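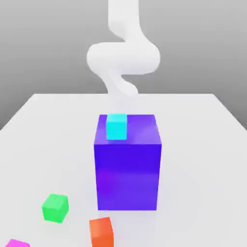
Temps de lecture : 2 min

Par Rohani Wattimena - décembre

Menano Fason 47, amortisseur de direction réglable pour motos de piste

Le Fason 47 est un amortisseur de direction linéaire à double effet, destiné aux machines de 500 cm³ et plus engagées en endurance ou en vitesse. Il remplace le modèle Istden, dont il conserve les entraxes de fixation. Les colliers et platines de l'ancienne version restent donc compatibles, à l'exception de la platine courte à une vis.

Le corps est en aluminium taillé dans la masse et anodisé dur. La tige, en acier chromé, coulisse sur 2 bagues à faible frottement. Le circuit hydraulique comporte une chambre de compensation interne qui limite la perte d'amortissement lorsque l'huile monte en température, notamment lors des relais longs. L'effort est identique dans les deux sens de braquage.

Le réglage s'effectue par molette crantée, sans outil, pilote en selle. En position fermée, l'amortisseur ne bloque jamais la direction - un clapet de décharge s'ouvre en cas de mouvement brusque du guidon. Pour une première sortie, partir de la molette entièrement ouverte et refermer cran par cran jusqu'à disparition du guidonnage à l'accélération.

Caractéristiques

Course utile : 104 mm
Masse sans fixations : 500 g
Montage : latéral ou transversal
Rotules : 2, remplaçables séparément
Huile : Eide, grade compétition

Montage et entretien

Vérifier la course de butée à butée avant le serrage définitif. La tige ne doit atteindre sa fin de course d'aucun côté, la butée de direction d'origine restant seule à limiter le braquage. Les rotules se contrôlent à chaque dépose de la fourche. La vidange et le remplacement des joints se font en atelier, le corps étant serti côté chambre.

Le kit de fixation spécifique à la machine est vendu à part. Indiquer la marque, le modèle et le type de té supérieur à la commande - les tés de compétition demandent souvent une entretoise supplémentaire.

Questions techniques : Ketsara Boonchu, service suspension, le mardi uniquement.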